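Subject: Re: [trultatthorpe-bags] What do you pack first?

On a morning in September, a list member wrote:
> I'm trying to get out of the habit of throwing everything in
> loose. Do you all put the flat stuff in first or last? My
> Oosthuizen is 2 years old and the back panel already has a
> lump in it from a charger.

Flat stuff first, always! I used to do it the other way and ended up with a corner poking me between the shoulders all the way to the station. Now I clear the table, stand the bag up at one end and put whatever's going in next to it. If it won't lie flat on the table, it doesn't go against my back – simple as that.

Boxes are worth the space, by the way. I tried the Trusport pouches (the 200 and the 400) and they're fine for cables, but they sag. A hard box with rounded corners slides in and out without snagging the lining, and you can stack a sweater right on top of it. My old Erkden is still hanging in the closet with a ripped lining from a square one, so learn from me!

My order these days, for what it's worth:

1. Bag and box out on the table before anything else. The red-orange and teal backpack, and the white box with UNITREE on the lid.
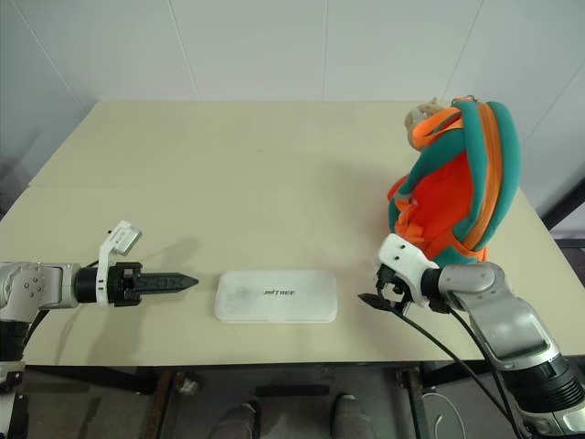 2. Box in, flat side to the back panel. Then the sweater, then the lunch.

3. Keys and pass last, up top. I forget this one about every other trip.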